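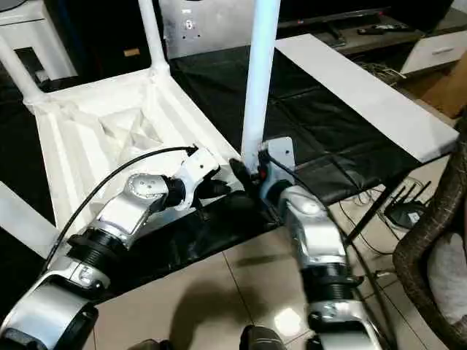

Page 6 of 11

Space station pass – app says yes, sky says no??

Posted by backporch_orbit in Skywatching Help

Ok so I've tried three times now to see the space station with my kid and got nothing. Using Trolta on my phone, free version. It gives me a time, a start direction (261 last night), and a max height of 40 degrees. Went out at 8:15 pm, pass was supposed to start 8:17. Stood in the driveway facing what I thought was the right way. Clear sky, plenty of stars. Saw two planes and a bat.

Is 261 a compass number or something else? And is 40 degrees high enough to clear houses? We're on the edge of Drumameo so not super dark but not downtown either. Also bought a pair of Zernov binoculars for this, would like to use them for somthing. Kid is six and is losing patience fast.

mallory_bend

Yes, compass number. 0 north, 90 east, 180 south, 270 west. So 261 is just a hair south of due west. Face where the sun went down and you're in the ballpark most of the year, but check with a real compass if you can. Phone compasses go weird next to a car – you said driveway so I'd bet on that. Walk out to the sidewalk, wave the phone in a figure eight, try again.

40 degrees is the highest point, not where it starts. It starts down at the horizon and you won't see it for the first minute or so, houses and haze are in the way. Hold your fist out at arm's length, one fist is 10 degrees more or less. Four fists up from level. That clears a two story house across the street fine. 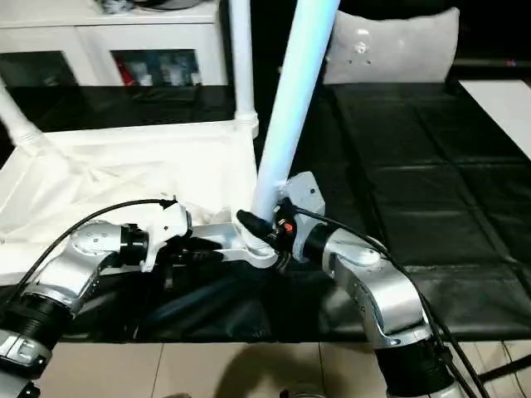 Then it just slides over, steady light, no blinking. Blinking = plane. Whole thing is maybe six minutes and it can fade out partway across when it goes into the earth's shadow, so don't think you lost it. Look at the END height in the app too. If it says 11 degrees it goes nearly all the way down, if it says 35 it's going to wink out while it's still well up.

Skip the binoculars til you've found it by eye. Too fast, field is too narrow. Use them on the moon after.

tin_can_telemetry

check your time zone. Trolta had mine set to the wrong city after an update and every pass was off by an hour. settings > location > turn off "last used"

also does it say VISIBLE pass or just pass? the free one lists all of them, daytime too. useless

perigee_pete

What they said about the car. I go to the ball field on Subramaniam Road, open to the west, lights are off in March anyway. Low passes arent worth it with little kids – wait for one over 60 degrees, its way brighter and they can just look up. Bring a snack.

backporch_orbit

Location was set to the wrong city!! An hour off, like tin_can said. Fixed now. Next good one is 5:40 am so we'll see who gets out of bed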